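Neues aus dem Betrieb: Umstellung der Altmetallannahme in Remstead

28. März 2020

Der Wertstoffhof Remstead nimmt Altmetall künftig getrennt nach Sorten an. Bisher landeten Eisen, Aluminium, Kupfer und Messing aus privaten Haushalten gemeinsam in einem Container und wurden erst beim Verwerter Dusard sortiert. Dusard berechnet für diese Arbeit seit Jahresbeginn einen höheren Satz, und der Erlös aus dem Metall deckt die Kosten für Transport und Sortierung nicht mehr.

In Cumham läuft die getrennte Annahme bereits seit dem vergangenen Jahr. Dort kamen in den ersten Monaten 147 Tonnen Metall zusammen, davon mehr als die Hälfte Eisen und Stahl. Der Anteil falsch eingeworfener Teile war anfangs hoch, vor allem bei Armaturen, die außen verchromt sind und innen aus Messing bestehen. Inzwischen hat sich das gebessert. Wer unsicher ist, hält einen Magneten an das Stück: Bleibt er haften, gehört es zum Eisen. Bei Edelstahl funktioniert die Probe allerdings nicht zuverlässig, in diesem Fall hilft das Personal an der Annahme.

Für Remstead heißt das, dass die Fläche hinter der Waage neu eingeteilt wird. Die großen Container für Eisen und Mischschrott bleiben an ihrem Platz. Aluminium, Kupfer, Messing und Kabel werden unter dem Vordach abgegeben und dort vom Personal entgegengenommen. Kleinteile wie Schrauben, Beschläge und Schlüssel können in einem Eimer oder Karton mitgebracht werden, sie müssen nicht einzeln sortiert sein.

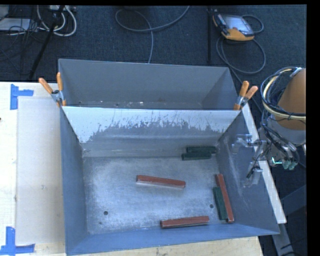
Kabel sollten nicht abisoliert werden. Es kommt immer wieder vor, dass Kunststoffmäntel im Garten abgebrannt werden, um an das Kupfer zu kommen. Das ist verboten und setzt giftige Stoffe frei. Verbrannte Kabel nehmen wir nicht an. Stecker dürfen am Kabel bleiben, Netzteile und Geräte dagegen gehören zum Elektroschrott - auch dann, wenn das Gehäuse ganz aus Metall ist.

Farbdosen und Spraydosen müssen restentleert sein. Eingetrocknete Farbreste am Rand stören nicht, flüssige Reste gehen zum Schadstoffmobil. Gasflaschen und Feuerlöscher nehmen wir wie bisher nicht an, auch nicht leer. Für Gasflaschen ist der Händler zuständig, für Feuerlöscher der Wartungsbetrieb. Fahrräder ohne Reifen kommen in den Eisencontainer, Fahrräder mit brauchbarem Rahmen nimmt weiterhin die Werkstatt Ambrose. Sie gibt sie nach der Reparatur gegen eine kleine Gebühr ab.

Privathaushalte können Altmetall kostenlos anliefern, die Obergrenze liegt bei 500 Kilogramm je Anlieferung. Gewerbliche Anlieferer wiegen ein und aus und erhalten wie gewohnt einen Wiegeschein. Anhänger mit gemischter Ladung bitte so packen, dass das Metall zuletzt eingeladen wird und hinten liegt. Die Annahme befindet sich gleich hinter der Einfahrt, und wer dort erst umladen muss, blockiert die Spur für alle anderen.

Wegen der derzeitigen Einschränkungen dürfen höchstens 4 Fahrzeuge gleichzeitig auf das Gelände. Auf dem Hof gilt ein Abstand von 2 Metern, beim Ausladen schwerer Teile kann das Personal deshalb nicht mit anfassen. Sperrige Stücke bringen Sie bitte erst, wenn der normale Betrieb wieder läuft - Heizkörper und Badewannen lassen sich auch noch ein paar Wochen im Keller lagern. Bezahlt wird an der Waage vorläufig nur mit Karte.

Den geänderten Annahmeplan für Remstead finden Sie als Aushang an der Einfahrt. Für Cumham ändert sich nichts.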